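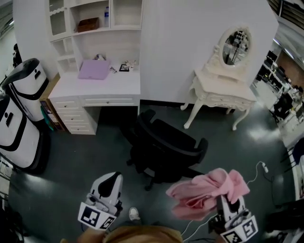 A black office chair on the glossy floor, with a pink cloth at the front.

PRESS RELEASE
For release in January

Vodinent publishes free guide to religious festivals and holy days

Vodinent, a small publisher of calendars and reading material for faith communities, has released the new edition of its guide to religious festivals. The guide can be read free of charge on the company website, and a printed version can be ordered by temples, churches, mosques, synagogues, schools and public libraries.

The new edition has 173 entries. Each entry gives the name of the festival, the community which keeps it, the usual time of year, and a short text on how the day is observed at home and in the place of worship. Diwali, Vesak, Eid al-Fitr, Passover, Easter, Vaisakhi and Nowruz are all included, together with many smaller days which are kept only in one region or by one group of believers.

For the first time the guide has a separate part on fasting. It explains the difference between a full fast, a fast from certain foods and a fast which ends at sunset. Schools asked for this part more than for any other. Teachers wrote to us that they know the names of the big festivals, but they are not sure what a pupil may eat or drink on the days before.

The part on fasting covers among others Ramadan, Lent, Yom Kippur, Ekadashi and the Baha'i month of fasting. It does not give medical advice. Readers who have an illness or are expecting a child are asked to speak with their doctor and with their own religious teacher.

How the dates are given

Many festivals follow the moon, or the moon and the sun together, and their date in the common calendar moves every year. In the earlier edition the guide printed one date for each festival. Readers in different countries told us that this was a cause of confusion, as the same festival can be kept one day earlier or later in another place. The new edition gives the month in the religious calendar and the range of days in which the festival can fall. For the exact day the reader should always ask the local community.

The tables of dates were prepared with Undex, the indexing program that Vodinent uses for all its calendars. Every table was afterwards read by persons who belong to the tradition in question. In total 44 readers took part in this work, and they sent us around 40 pages of corrections. Most of the corrections were about spelling of names, and some were about the order of the prayers and the foods which are offered.

Spelling of names

Names from Sanskrit, Arabic, Hebrew, Punjabi and other languages can be written in English in more than one way. The guide uses the spelling which is most common among the believers themselves in English-speaking countries. Other spellings are in the index, so a reader who looks for Hanukkah under the letter C will also find it.

Printed version

The printed version is made in the Morelli format, our larger page with wide margins and big letters. It is meant to lie open on a table or a reading stand. The cover is washable. Community groups can order up to 3 copies without cost, and they pay only for the postage. Orders for more copies are possible at the normal price, which is shown on the order form.

A smaller pocket version with the name Tomer will come later in the year. It will contain only the calendar tables and a short list of greetings, with a note on how to say them. The greetings were checked by the same readers as the main text.

Use of the text

Teachers and religious leaders may copy single entries for lessons, newsletters and notice boards, if the name of the guide is given. For translation of the whole guide into another language, please write to us first. We are already in discussion about a Spanish and a Portuguese edition, but there is no date for them yet.

About Vodinent

Vodinent publishes wall calendars, prayer diaries and simple reference books for readers of all faiths. The company does not belong to any religious body. Corrections for the next edition are welcome at any time and can be sent with the form on the website. Please mention the entry and the edition in your message.

Press copies of the guide are available on request from the Vodinent press office.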